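Chapter 4: When the Grip Fails

In February the Votus arm at Drukercombe dropped 13 parts in 40 simulated runs. Themba Molefe, who kept the fault log, first blamed the gripper.

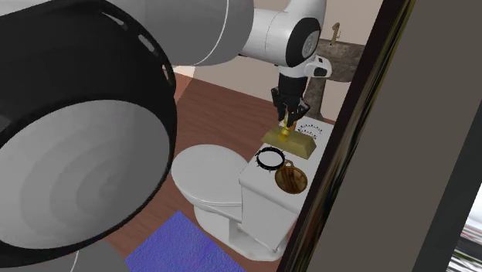 The cause lay in the contact settings. Friction had been left at the default for every object, and the safety stop did not trip when a part slipped.
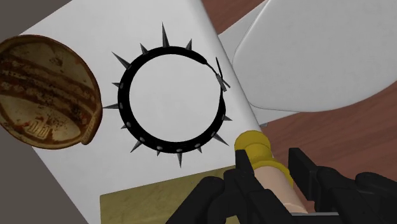 Figure 4.1 Gripper fingers on either side of a yellow-topped cylinder, near a spiked collar.

Section 4.1 sets out how the fault was traced. Readers should have finished the exercises on contact in Chapter 2.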